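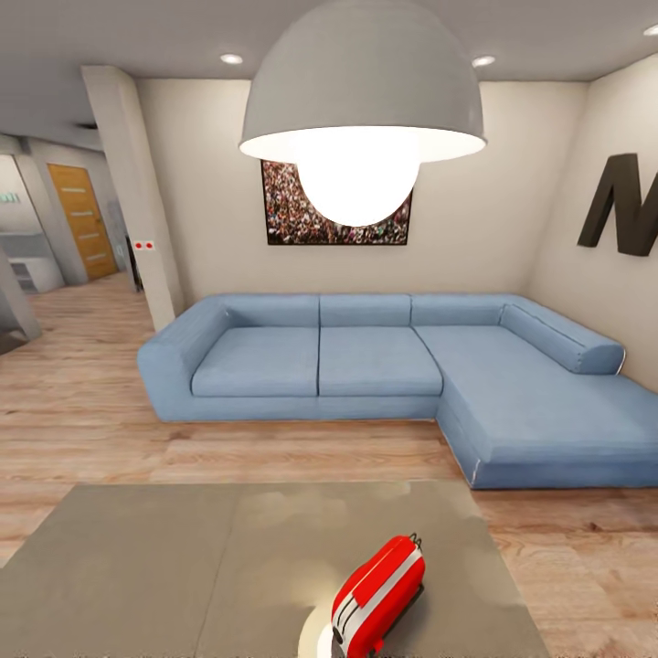

Moriarty, October

Zulley: a dataset of reality-show thank-yous

Zulley is a collection of 2637 short public messages in which people who have just left a reality programme thank somebody for something. The somebody is usually a presenter, sometimes a mother, and in one case a brand of hair serum. Every message was typed out or copied by hand from fan digests of the show Groltura, then labelled by people who had watched far too much of it.

It began as a spreadsheet for settling an argument over whether evicted contestants thank the host more warmly than the winners do. The argument is still going. The spreadsheet got out of hand and is now this.

What you get

messages.csv – one row per message
seasons.csv – one row per season, with the start month, the number of contestants and the night of the final
labels.txt – the label guide, including the bits we regret
extras/ – spelling variants of nicknames, plus a list of emoji and what we took them to mean

Columns in messages.csv

id: a number. Gaps are rows we threw out.
season: 1 to 10.
exit_week: the week the contestant left. Finalists have F. Walkouts have W, and the contestant who walked out, came back and was then evicted has both, separated by a slash, which will break your import.
thanked: presenter, family, fans, rival, production, product, God, other.
warmth: 0 to 5. See below.
dinner: yes or no. Whether the message mentions a meal. We added this column for a laugh and it is by far the most reliable one in the file.
text: the message, in English. Translations are ours and so are the mistakes.

Contestants appear under numbers. Anyone who followed the show will work out who is who in about a minute, so please don't treat the file as anonymous. We took out phone numbers, home towns and the names of children.

How warmth was scored

Two labellers read each message and gave it a score without seeing the other's. If they were a point apart we took the lower one. If they were further apart they had to discuss it, usually on a Wednesday after the eviction show, when nobody was at their most generous.

A 0 is a thank-you that is really a complaint ("grateful to those who voted, however few"). A 3 is polite. A 5 needs evidence of feeling beyond the use of capital letters. We gave out 34 fives across the whole set, and a third labeller thinks that is soft.

Known problems

Season 4 is thin. The digest we relied on closed halfway through to become a recipe site, and its archive went with it.
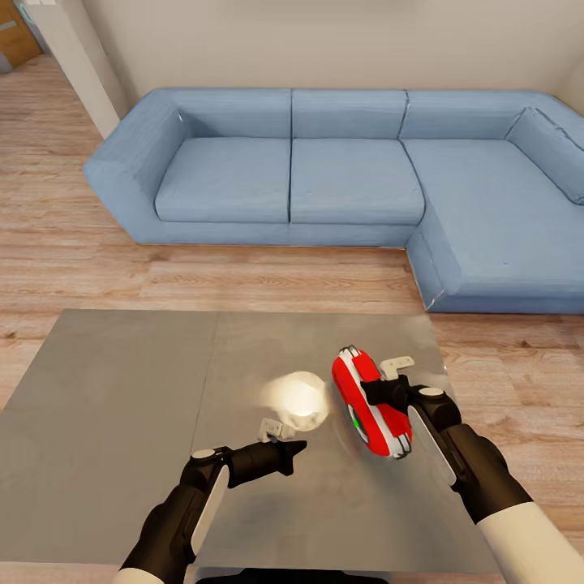 Season 7, on the other hand, is bloated. One contestant thanked fans daily for a month, and we kept the lot. If you want an average for that season, leave contestant 55 out of it.

Sarcasm is badly handled. There was a sarcasm column in the first version, and the labellers agreed with each other so rarely that we deleted it and have not spoken of it much. Treat any message to a rival with a warmth of 4 or more as suspicious.

Messages written by agents are mixed in with messages written by contestants. We can't tell them apart, except that agents remember to mention the single.

Please don't use it for

Predicting who will win. Somebody tried with Skoltano, the small text sorter the labellers used for finding duplicates, and it picked a presenter.

Judging whether a particular person was sincere. Warmth measures how a message reads to two tired viewers on a sofa.

Loading the file

It is plain UTF-8, separated by commas, with double quotes around the text. Some messages contain line breaks, mostly the poems. Opening it in a spreadsheet program will turn several contestants' exit weeks into dates, so import that column as text.

Changes in this version

Removed duplicates from season 2.
Split "family" and "God", which had been one label for reasons lost to time.
Corrected the hair serum, previously filed under family.
Put back the poem deleted by mistake. Several people asked.

Corrections are welcome if they come with a row id and the wording you think is right. Season 11 will be added once it has finished airing and the labellers have agreed to look at each other again.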